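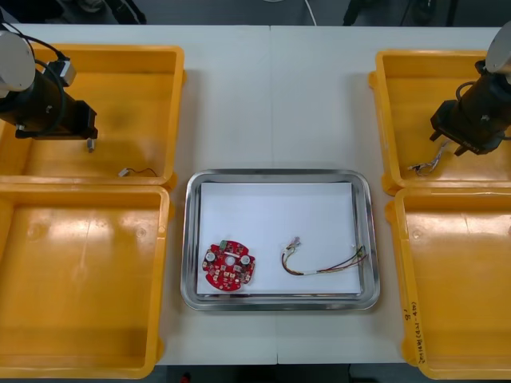 The Skulen cell is a two-armed sorting station for small electronic parts, planned by Drahomíra Oravec for the Iler workshop. Its budget was split between arms, grippers and furniture. The last of these cost least - the working area is a pair of white table sections pushed together, with four yellow plastic bins and a steel tray lined with paper. Bins were priced at 198 crowns each.
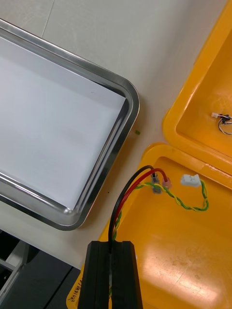 Gripper holding a cable assembly over a bin.

Grippers were bought from Warnska after a trial in March. A rival offer from Cifuentes was lower, but left out spare fingers and wiring. The plan allowed 602 hours of use
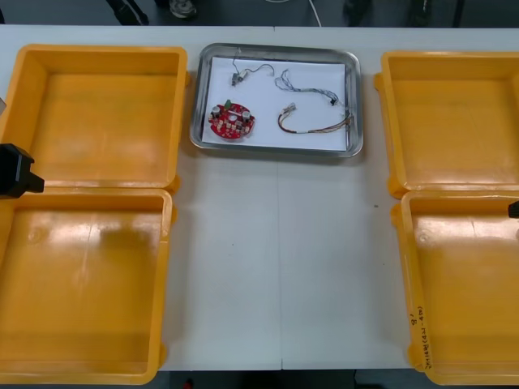

before the first paid service, and about 207 more before the jaws were due for renewal. Oravec kept a separate line for cables, which had been missing from the first draft.

Delivery of the second arm was agreed on 20th January. Floor space and training were charged to the workshop's general account.
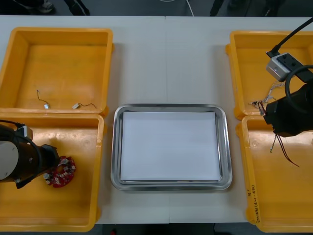

The cell with a red circuit board in the lower-left bin.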